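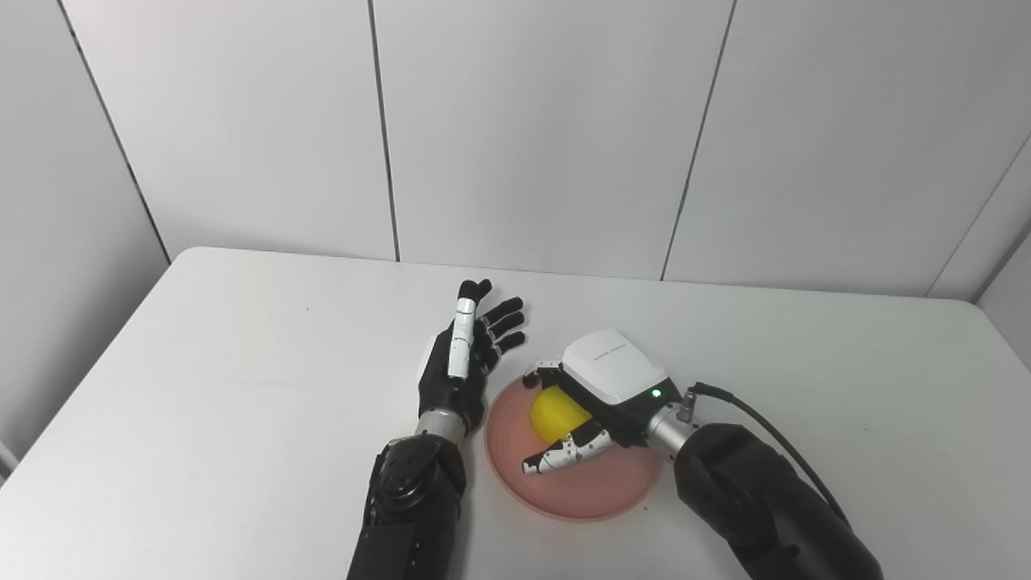 Hand won't let go: what to do when the right hand hangs on to the object

Writing this up fast while it's fresh. If you run a pair of Warnen hands off Flirnus and the right one picks up fine, carries fine, gets over the plate and then just stays shut, this is for you. We lost most of September to it on the Okeke bench. Task is as simple as they come, lemon onto a pink plate, and it still beat us.

Symptoms first, then making it safe, then finding it. Do them in that order please. The safe bit is short.

What it looks like

Pick is clean. Move is clean. Arm stops where it should, hand over the plate, lemon in the fingers. Flirnus sends open. Nothing.

The green light on the white housing stays on the whole time. Ignore it. On our hand green means the hand has power, and that's all it means. It doesn't tell you the hand is listening. I wasted two mornings trusting that light.

In the log you get fault 104, sometimes. Sometimes you get nothing at all and Flirnus marks the release as done. Those are the nasty ones. The program thinks the lemon's on the plate, goes back for the next pick with the fingers still closed round the last one, and puts its knuckles into the table. If your log is clean and your hand is full, you have this fault.

Other thing we saw: a late release. Open gets sent, nothing, you lean in to look, and then it opens. Or it opens and closes again. So:

Making it safe

1. Press the stop. The real one, not pause in Flirnus. Pause holds the arm but leaves the hand free to act on whatever is sitting in its queue.

2. Hands out of the work area. Wait 30 seconds. The stored commands time out in that window on our setup. Check yours, it's under Hand > Queue.

3. Don't pull the object out. I know. It's a lemon, it's right there. The fingers are still holding grip when the link has dropped, and if the link comes back while your fingers are in between theirs you will get nipped. One of us did. Bruised nail, nothing worse, but it was a bruised nail for the sake of a lemon.

4. Both arms off, including the one that isn't doing anything. The left hand on our task only waits beside the plate, so everyone forgets it, and everyone's sleeve goes right past it when they reach for the right.

5. Hand power off at the supply. Grip goes slack. Support the object from underneath with the long tongs if it's something that matters. A lemon can drop.

6. Tag it so the next person doesn't switch it all back on to "have a quick look".

Now you can touch things.

Finding the cause

Had three suspects. In the order I'd check them now, which is not the order we did.

Cable at the wrist

Start with this one. The black cable plugs in on top of the wrist and loops back along the forearm. We had Cadetti cables, made to our length, and they're fine cables. The loop was the trouble. Ours was tied down too close to the plug, so each time the wrist turned over the plate it tugged sideways on the connector. Never enough to pull out. Enough to lose the link for a moment, and always in the same pose, and that pose is the one where you send open.

So the test:

1. Power on at the supply, arms still disabled, hand open, nothing in it.

2. Open the link page in Flirnus and leave it up where you can see it.

3. With a plastic rod, not fingers, push the loop gently left, then right, then down towards the forearm.

4. Watch the missed packet count. If it moves when the loop moves, there's your fault, stop reading and go to the fix.

5. If it doesn't move, disable hand power again, turn the wrist to the release pose by hand, power back on, repeat. Ours only showed up in that pose. In the parked pose you could play it like a harp and get a clean zero.

Release sent too early

Second suspect. Check when the open command goes out compared to when the arm reports it's stopped. If open goes while the arm is still settling, some Flirnus versions drop it without telling you. Look at the two time stamps. Open should come after. If it comes before, put a wait in and run the task again before you change anything else. One change at a time. I say this having changed three things at once and had no idea which one helped.

Grip set too high

Third. If grip force is well over what the object needs, the fingers can take a hard set against it and the first bit of opening doesn't look like much. Bring the grip down a step at a time with something you don't mind dropping. Soft fruit is good for this as you can see the dents. Stop when it slips, go back up one.

For us this made no difference to the fault but the lemons lasted longer.

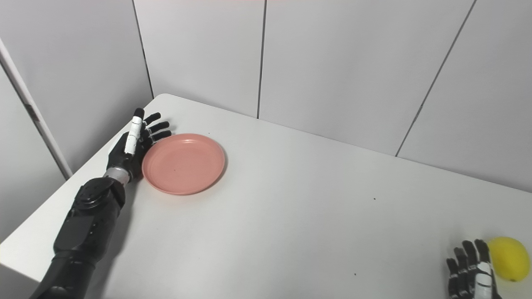
Before you fix anything, get a baseline. Park both hands well apart with a clear bit of table in between, left by the plate, right by the lemon, and run pick and place from there every time. Same start, same object, same plate position. We had people nudging the plate between runs to be helpful and it made a mess of the numbers. Mark it with tape if you have to. Note down pass or fail after each run, by eye, from what the hand did. Don't copy it off the Flirnus log, the log is one of the things you're testing.

Also wipe the table. Bits and specks get picked up by the camera check on some setups and you end up chasing two faults.

The fix

1. All power off. Arms, hands, supply.

2. Undo the tie nearest the wrist plug. Leave the others for now.

3. Turn the wrist by hand through its whole range, both ways. Watch the cable. You want slack left at both ends of the turn and no pull on the plug at any point.

4. Give it more loop if it needs it. But not so much it can drop down and catch a finger or the object. There's a middle, you'll see it.

5. Retie further back on the forearm. Soft tie. Not a zip tie pulled down tight, that's how we got here.

6. Push the plug home and do up the collar until it clicks. Ours had never clicked. Didn't know it was meant to.

7. Do the left arm the same even if it's behaving. It'll be tied by the same person on the same day.

8. Power up, hand only. Redo the rod test in the release pose. Count should sit still.

Then the software side, because the cable going again is a matter of when:

1. In Flirnus turn on position feedback for the hand and make the release step wait for it. Fingers reported open, or the step fails.

2. Set the step to retry once. Once! We had it on 4 retries and that's what gave us the late releases, four opens stacked up in the queue and all let go when the link came back.

3. On fail, stop the arm where it is. Don't send it home. Home with a full hand is how you hit the table.

4. Set link loss to raise 104 every time, and make 104 a stop and not a warning. It ships as a warning. No idea why.

Checking it's really gone

Long run. We did 1,000 cycles with someone in the room, split over a few shifts, and had no stuck releases. Before that we did a short run, got excited, told everyone it was fixed, and it came back the same afternoon. It's an on and off fault, a short run says very little.

While it's running, pull the link on purpose once, at the control box end, with the hand holding something over the plate. You should get 104, the arm should stay put and the hand should stay shut. Plug back in. Hand should STILL stay shut until someone clears the fault. If it opens by itself on reconnect you've got old commands in the queue, go back to the retry setting.

Things I'd skip

Reflashing the hand. Took all morning, lost our settings, changed nothing.

Swapping left and right hands over. It did "fix" it, becuase moving the hand reseated the plug. Then it came back. Sent us off in the wrong direction for a week.

Buying a new cable. The old one is back on the bench and working.

Still to do: find out whether the collar can be checked without taking the tie off. If I get an answer I'll put it in here.

Comments (4)

wristwatch
Same fault, same pose, ours was the collar too. Never clicked. Would add to check the plug for a bent pin while you have it out, we found one.

Guest
Is the 30 second wait the same if you have the queue switched off? Ours is off and I've been waiting anyway.

Reply from the author
With it off there's nothing stored so you shouldn't need it. I'd still wait. Power down the hand before touching it either way.

tin_thumb
Point 3 under making it safe should be in red. Had the same nip with a tennis ball.

Related

Zeroing the fingers after a knock
Flirnus log codes we've met so far
Tying cables on a moving arm
Where to put the stop button on a shared bench
Setting grip force for soft objects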